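Lahtinen Garment Services, Molow site
Minutes of the monthly floor meeting, June
Thursday, 2:30 p.m., upstairs break room

Chair: Halldóra Eyvindsson
Present: 11 from the floor, plus maintenance and the shift leads
Apologies: packing, second shift

1. Minutes of the last meeting
Accepted with one correction. The new start time for the sorting line applies to both shifts.

2. Folding tables
Halldóra reported on the folding trial. The two-arm table does plain T-shirts in adult sizes and nothing else for now. Polos, anything with buttons and all children's sizes stay with the hand folders. The trial total at the end of last week stood at 1517 shirts, of which 26 were pulled at inspection and refolded by hand. Most of those had a sleeve caught under the body.

Hand folders asked who is counted as responsible for a bad fold from the table. Agreed that it goes down against the table and not against the person running it. The tally sheet will get a separate column.

Several people said that laying shirts out for the arms is harder on the back than folding, as you lean across the table each time. Maintenance will look at raising the tables. Until then nobody stays on layout for more than 50 minutes at a stretch, and the shift lead keeps the rotation list.

Layout itself was discussed at some length. Shirts go down flat with the neckline toward the far side and the hem straight across. Sleeves should be pulled out to the sides before the arms start. Second shift has been laying them the other way up, and this needs to stop. Hands stay off the table once an arm has hold of the fabric, even if a sleeve is tucked under. Let it finish or press stop. 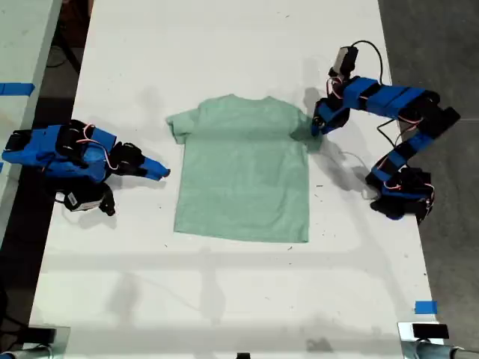 3. Jobs and pay
Halldóra repeated that no folding positions are being cut during the trial. Asked what happens after it, she said she has no answer from head office and would not guess. The meeting asked for a written reply before the next meeting.

Table runners are still paid at the folder rate. The floor's view is that clearing faults and filling in the log is extra work and should be graded that way – Halldóra will take this up with payroll.

4. Training
Deltia will run a second session on the stop and restart procedure. Day shift goes first. People who missed the first session are not to run the table alone.

5. Steam room
The Fumo unit is leaking again at the back valve. Part on order.

6. Any other business
Lint bins are to be emptied at the end of every shift. The vending machine still takes coins only.

Meeting closed at 3:20 p.m.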